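The best seat at a wedding is behind the guest book

Still buzzing from this one! I spent the whole of May telling anybody who would listen that I was going to try live wedding painting, and last month I finally stood in the corner of a marquee with an easel and did it. Gintarė Zariņš, who I met years ago at a life drawing night and who has been painting receptions for ages, let me tag along as her second pair of hands. I carried things, I rinsed brushes, and then after the speeches she handed me a small canvas and told me to have a go at the dance floor.

If you haven't come across live painting, the artist sets up before the ceremony, blocks in the background while the chairs are still empty, and then works the couple in as the day goes on. Guests wander up with a drink and watch. Kids are the best audience by a mile. One little flower girl stood beside us for most of the entrée and gave Gintarė very firm instructions on the colour of her shoes (silver, with sparkle, and more sparkle than that).

The venue was the old Ozoliņš orchard, up a gravel road with 59 letterboxes on it, or so the sign at the turnoff reckons. They had 122 guests in a marquee lined with fairy lights, long tables, and a band called Telix who played everything from soul to a polka that nearly took out the cake. The light at six o'clock came in sideways under the canvas and turned the whole place apricot. I've never mixed a colour so fast in my life.
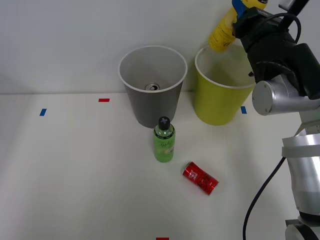
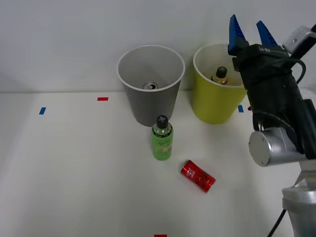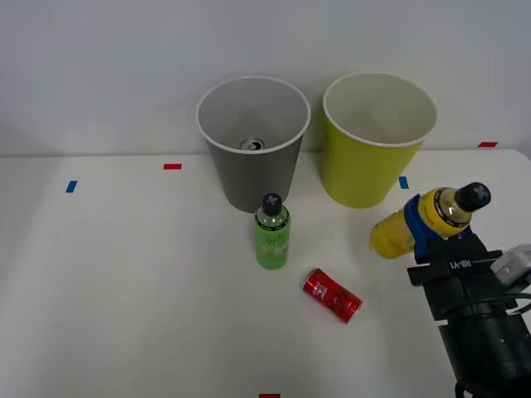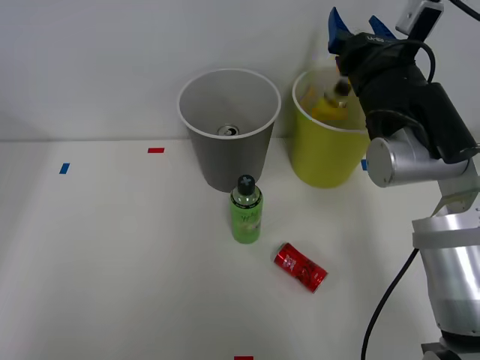

Grey on the left, yellow on the right, with a can in the grey one in all four.

A few things I learned, mostly the hard way. Bring twice the rags you think you need. Wear an apron with a proper pocket, and keep your phone out of it. Clip lights beat a floor lamp every time, as people trip over a floor lamp once the dancing starts. I used a little Nollik easel that folds down to the size of an umbrella and I'm completely in love with it, though the back leg slips on grass. Gintarė swears by Emex acrylics for the first layer and then goes over them in oils back at her studio, where she spends another two weeks on the faces.

Faces are the bit that scares me. On the night you get maybe a minute of the couple standing still, at the first kiss or the start of the first dance, and then it's all elbows and flying hair. Gintarė takes one quick reference shot and draws the rest from memory. She got the groom's grin in three strokes! I had a go at the bride's mum and she came out looking like my Uncle Ray, so I turned her around and painted a very nice back.

My little dance floor canvas is drying on top of the fridge. The fairy lights worked, the bass player has no feet, and I love it anyway. I've already said yes to helping at another one in the spring, a garden ceremony by the river, and I've started doing ten-minute sketches at the bus stop every morning to get my hands quicker. If you're getting married and wouldn't mind a nervous learner in the corner beside a very good painter, leave me a comment. I'll bring my own rags.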